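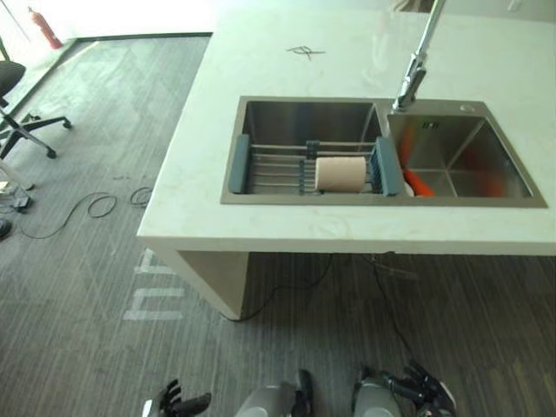

Jercombe Lease Desk review: industrial rents for people who hate spreadsheets

Jercombe Lease Desk costs £699 a year, and for that you get a map, a rent calculator and an email every morning at six whether you want it or not. I've been using it since September to look for a small warehouse on the edge of Fandcombe, where units go quickly and agents return calls slowly.

The map is the good part. When I first logged in it held 541 industrial listings across the region, each with floor area, eaves height, door type and asking rent. You can filter by yard depth, a thing I had been doing until then by squinting at brochures. It also shows service charge as its own line, so the cheap unit by the Alton roundabout was revealed as the second dearest on my list.

The calculator is fussier. It wants your rent-free period in whole months and sulks if you offer it weeks. Break clauses are handled well, stepped rents less so: I put in a five-year lease with two increases and it gave me one of them twice. Support sorted it the same afternoon and sent me a survey about how sorted I felt.

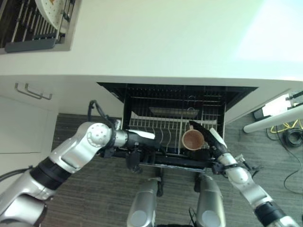 Does it cover upper-floor and stacked units?
Only partly. They are listed, but ramp gradients and goods lift capacity are left out, so you still have to ring the agent and ask.

I also tried Kravchuk, the obvious rival, on a free trial. It is prettier and has better rent history, going back far enough to make anyone wish they had signed earlier. But its listings near me were thin, and a good few had already gone — one was by then a trampoline park.

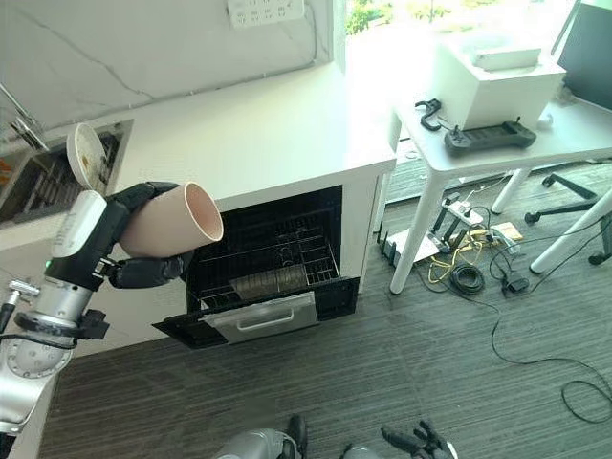 Pale pink cup, open dishwasher

Exports are plain and tidy. The PDF report puts three units side by side on one page, and my landlord-to-be read it without asking what anything meant. The phone app is the website made smaller, with the filters hidden behind a button the colour of the background.

Worth it if you're hunting for space this year or have several leases to keep an eye on. If you move once a decade, take the monthly plan, find your shed and cancel. The cancel link is under Billing, then Preferences, then Other.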